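Play food carrot: glue the two halves or leave it?

yrobles64
Looking for opinions on the toy carrot from my daughter's play kitchen set. It has a green felt-like leaf, then two orange pieces. They don't sit flush, and there are small yellowish spots along the edge of the top piece where it looks chipped.
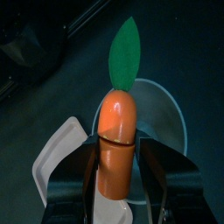

I could put glue in the gap, but I'm not sure it was ever meant to be one piece. Bought used in April, no box.

Friederike H.
Leave it. Ours comes apart for pretend cutting. If you glue it she loses half the game.

barroso_i
Disagree. If it wobbles it ends up in two different rooms. I glued ours 2 years ago and it has held.

yrobles64
How do you all store this stuff? I've been using a bowl and a container with a pink lid.
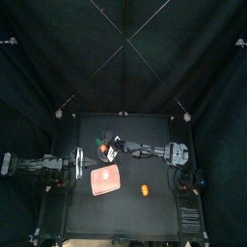 The bowl is easier for her to reach, but things get knocked against each other in there and I think that's where chips come from.

Tomoyo K.
Chips come from dropping, not from the bowl. I'd touch up the edge with nontoxic paint and skip the glue.

barroso_i
Paint won't last on an edge that rubs. Sand it lightly first.

yrobles64
Ok, no glue for now. Will try sanding.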